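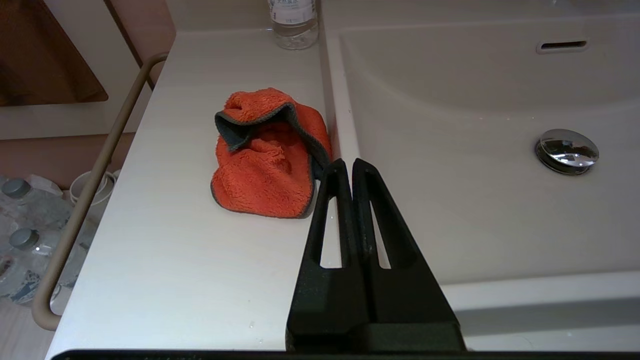 Crumpled towel by the sink

Gill Packaging: Ordering FAQ

What is the smallest order for printed mailer boxes?
200 boxes per design. Plain boxes ship in any amount.

Can I get a sample first?
Yes. We send up to 2 plain samples free. Printed samples are extra.
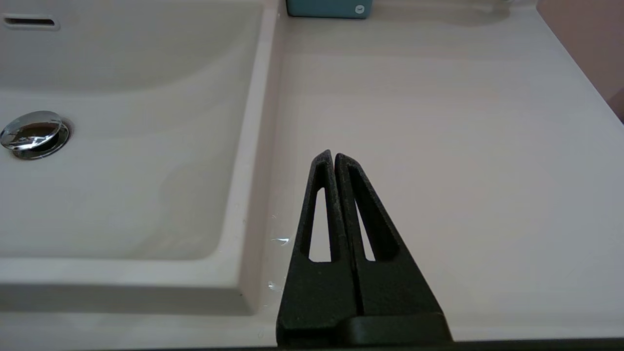 White bathroom vanity

How do I send artwork?
Email a PDF to Annick Fehr with your order number. Proofs go out by Tuesday.

Can I pick up my order?
Yes, at our Costcombe dock until 4 p.m.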